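Skiton Two-Finger Gripper: Kitchen Task Package

10/14/22 | By Gunhild Bech

The Skiton package was shown at the Gesdale open day in the simulated kitchen. Visitors followed the session on the wrist view, with both fingers in sight at the bottom of the screen. Ravinder Beaulieu ran the demonstration and took requests from the floor.

Cabinet work uses the bar handle routine. The operator marks the handle, and the software sets the wrist angle to match the bar. The approach can be stopped at any point and run again from the start position.

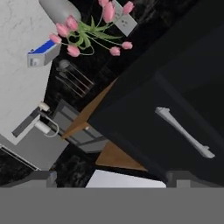

Wrist view with the white bar handle on the black cabinet panel.

Tabletop work uses the same fingers and the same control screen. Small household items are loaded from the Haton object set, and each one carries its own grasp points. Four grasp points are stored for the teapot. The operator can edit them between runs without restarting the session.
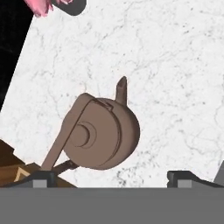

Brown teapot and gripper fingers over the white marble tabletop.

The license covers three workstations and includes 55 kitchen layouts. Setup takes one day on site. Support requests are answered within seven working days by Océane Paquette's group at Ouellet.

Contact: Skiton Sales Desk, Gesdale | © 2022 Skiton | Back to top

This site uses cookies to remember your settings. Accept | Manage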